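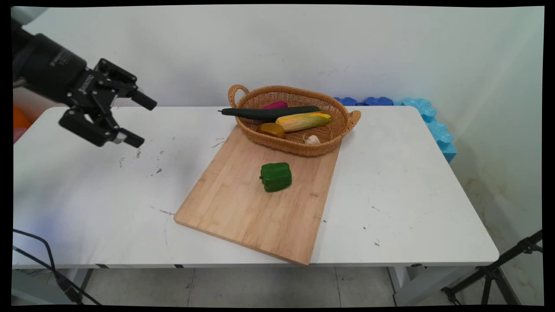
October, late evening

Spent the whole day moving the rental listings out of the old program and into Grarkow. I had hoped to be done by lunch. I was done at twenty past seven, and there are still 6 entries I don't trust.

The export itself was fine. The trouble is that the old program kept the owner and the landlord in one field, and Grarkow wants them apart. For most of the flats it's the same person, so I copied the name across. For the Moulin building it isn't. The owner is a family company and the contact is a cousin who handles the keys, and the old record had both names with a slash between them. Grarkow read the slash as a date. I fixed those by hand, one after the other, with the paper contracts open beside me.

Ursina Zaugg called at ten to ask if the October invoices would go out on time. I told her yes, then went and checked whether that was true. The invoice numbers had started again from 100, and we were well past that in the old system. I changed the starting number in the settings and ran a test on my own address. The PDF came through with the right number and the wrong logo. I left the logo.

Lunch was soup at the desk. Rain all afternoon.

After lunch I did the photos. Each listing can hold as many as you like, but the portal feed only sends the first 4, so the order matters now and it never did before. A lot of our listings open with the stairwell. I moved the living rooms up front for Prellgate and for the two big flats on the Inau road. The rest can wait until somebody asks to see them.
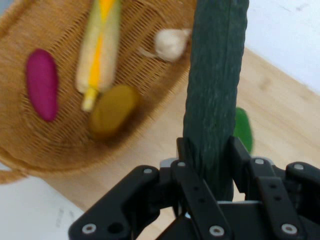 Do I still need to keep the old program running? Until the year-end statements are out I do, and I've renewed the license through January.

Sandamali Karunaratne stopped by near five to look at the viewing calendar. She does most of the showings, so she is the one who has to live with it. She didn't like that a canceled viewing stays on the screen in gray, and asked if it could be hidden. It can, but only for everyone at once. We agreed to leave it gray for a month and see. She also found that the tenant search doesn't match on phone numbers if you type the spaces — I wouldn't have caught that.

Commission report comes out nearly right. It is off by the fee on one sale from the spring, where we split with another agency and the split was typed into the notes. I'll enter it properly in the morning.

Backed up to both drives before I left. Password for the new one is in the blue folder. Need to buy toner, call the Moulin cousin about the spare key, and write back to the support desk about the logo.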